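6 de abril de 2018
Por Yuzuki Aoki
Imprimir | Enviar por e-mail

Manual da bancada Palow
Seção 4: Gravando uma demonstração com os dois braços

Se você chegou até aqui, os braços já estão presos na moldura e o Pisatik já abre sem reclamar. Ótimo! Agora vem a parte de que eu mais gosto: pegar os comandos e mostrar ao robô como se faz (com as suas mãos, no seu ritmo, sem escrever uma linha de código).

Antes de ligar

1. Passe a mão nos cabos de cada braço e veja se sobra folga nas juntas. Cabo esticado no meio de uma gravação é tristeza certa.
2. Aperte os grampos na borda da moldura. Eu aperto sempre duas vezes, mania minha.
3. Ligue primeiro a fonte, depois o computador. No Pisatik, abra "Sessão" e escolha o perfil Courtois, que é o de dois braços.

CUIDADO: ao receber energia, os braços dão um tranquinho. Fique com as mãos fora da mesa até a luz do painel parar de piscar.

Pegando o jeito

4. Segure os dois comandos na posição de repouso e aperte o pedal uma vez. A partir daí os braços seguem você.
5. Abra e feche cada garra no ar, bem devagar. Se uma delas atrasar, baixe a velocidade para 200 e tente de novo.
6. Treine sem gravar. O Đạt Hà, que montou comigo a primeira bancada na Hamel, fez 22 tentativas antes de salvar alguma coisa, e olha que ele é bom nisso.

Nota: o limite de força vem em 2000 de fábrica. Para copo de plástico é demais, eu uso 429 e vou feliz. O ajuste fica em "Garras", na segunda aba, meio escondido.

Gravando

7. Espalhe as peças pequenas na parte da mesa mais perto de você e deixe os recipientes mais ao fundo, todos ao alcance das garras. Mude a arrumação a cada gravação, nem que seja só um pouco!
8. Pise no pedal duas vezes para começar. Pegue uma peça, leve até o recipiente, solte, volte. Se a peça escapar, pegue de novo e siga em frente: a correção também ensina.
9. Pise mais duas vezes para encerrar e só então leve os comandos ao repouso.

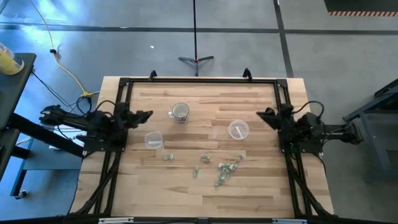
Fig. 4.1. Mesa arrumada para a tarefa: caneca, dois recipientes transparentes e peças verde-claras, com as garras entreabertas.

10. Assista à gravação inteira antes de aceitar. Eu descarto sem dó as que têm pausa longa no meio (atendi o telefone, espirrei, essas coisas).
11. Dê à sessão um nome que você entenda em setembro. "teste_final_2" não vale, já perdi uma tarde por causa de um desses.

CUIDADO: nunca ajeite uma peça com a mão enquanto o pedal estiver ativo. Pause, arrume, retome.

Para repetir a tarefa com os braços sozinhos, vá à seção 5.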